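4.2 Waiting for a hearing date

I spent most of May in the clerk's office at Gradberg, which is a lovely old building with terrible chairs, and I read every small claims file I was allowed to touch (173 of them!). What I wanted was simple. How long does a person wait between filing and standing in front of a judge? The middle file in my stack waited 27 weeks. Kuhlmann, one county over, did a lot better, and I'll get to why I think so in 4.3. 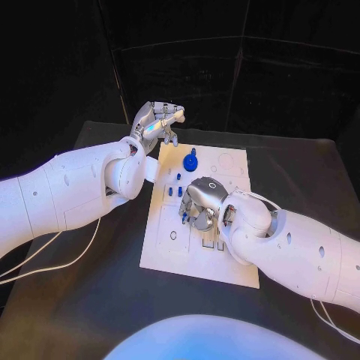

Figure 3. Two white robot arms at a board on a dark table.

Ziad Majali read the same files separately, and we disagreed on roughly 50 of them, mostly over what counts as a first hearing. If both sides show up and the judge sends everybody home in three minutes, I say that's a hearing – Ziad says no way. We went with his rule in the end, so my waits here are a bit longer than the ones in my earlier draft.

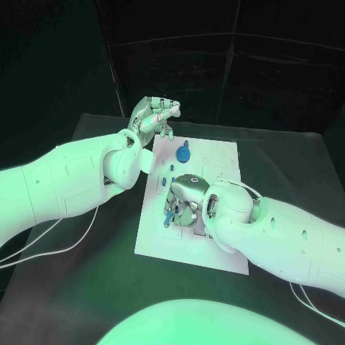

Postponements were the messy part. Some files had a stamped notice for each new date, and others just had a date crossed out and another one written above it in pencil. I kept a separate column for cases with a notice sent but no hearing held yet, and in my notes I called these "raised hands," a bit like the robot hand held upright over the top-left part of the white board. Landlord cases filled most of that column, and the Lasgate files were the worst of the bunch.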